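Charging > Home wall boxes > Plilside

Plilside wall charger for electric cars

We've had one of these on the garage wall at the Trustivton shop since June, and we're still pleased every time we plug in! The Plilside is a home charger for people who want to come home, hook up the car and forget it until breakfast. The cable stays soft in cold weather (a big deal if you've ever wrestled a stiff one at 6 a.m.) and it hangs in a loop on the side of the box.

You can set a start time on the box itself, with two buttons and a small screen, so there's no app to sign up for. If you like apps, the Flekari add-on gives you a log of every charge and holds the last 500 sessions. Marcelino Goicoechea in our workshop wired up the first ones we sold, and he loves the roomy terminal block.

It needs its own circuit, put in by a licensed electrician. Ask for the mounting plate, part 2627, if your wall is brick.
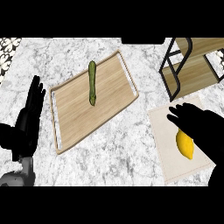 Wooden tray on a marble countertop

Plates and spare cable hooks ship from the same shelf as the charger, so they come in one box. For help picking a cable length, write to Shazia Rana at the parts desk and tell her where your charge port is. Order code for the Plilside with the long cable: 188.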